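4.2 Bedding as found 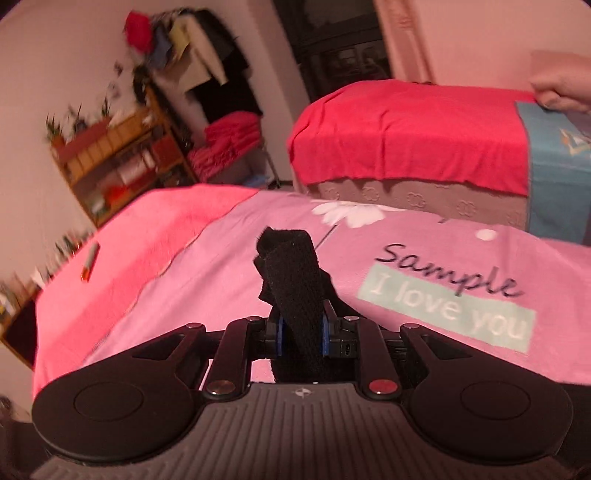

Figure 3. Two beds in one room of the Makstead survey: pink printed sheet in front, red sheet behind.

4.3 Print, wording and the unmade decision

Of the 300 beds we recorded, 22 carried writing of some kind. Sheets, it seems, have opinions. The pink one in Figure 3 says "I love you" on a mint-green label and, directly above it, "Sample", which rather takes the edge off the declaration. Neither word nor sentiment was coded as decoration by Pinto's first scheme; both are now.

The red sheet is plainer and hangs over the front of its bed, leaving the patterned grey base on show. We scored this as "partial cover" — a category that Menon's raters applied 26 times and argued over rather more often. Small objects left on a bed, such as the red and white cylinder on the pink sheet, were logged separately under "residents".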